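From: Signe Gunnlaugsson
To: gripper-users list
Date: Friday, October 4, 2019
Subject: Re: [gripper-users] Trunik fingers vs. Bolside for drinks work

Kári Thoroddsen wrote:
> Has anybody tried the Trunik fingers on thin cups? We have the
> Bolside pair and it dents paper as soon as we go past the lowest
> force setting. Also curious whether a wrist camera is any use
> for pouring, or whether I should mount one overhead.

Hi Kári,

Yes, and I'm a fan! Roxana and I put the Truniks on in January and I haven't wanted to take them off (the Bolside pair is in a drawer somewhere, you're welcome to it). Wrist camera views from our drinks task:
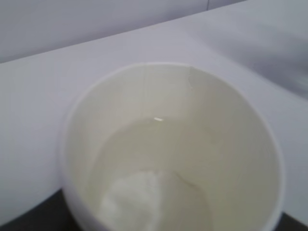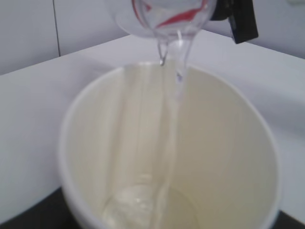
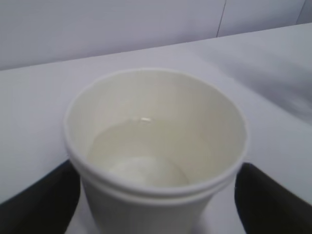
On force, we run the Truniks at 3 on the Candness controller and leave it there for paper and plastic alike. What helped most was gripping high. In the last picture the two fingers are on the cup just under the rim, where the rolled lip stiffens the wall, and I'd try that on your Bolsides before you spend any money. Ribbed cups are also kinder than smooth ones, for us at least.

As for the camera, keep it on the wrist – you get to look right down into the cup, so you can see the liquid level and the stream together. My one complaint is white cup on white table, which gives our rim detector fits. Roxana wants to try a gray mat. I have 748 pours logged so far and can send you the file, just say the word.

Does anyone have the softer pads from Hjaltadóttir? I'd love to compare!

Signe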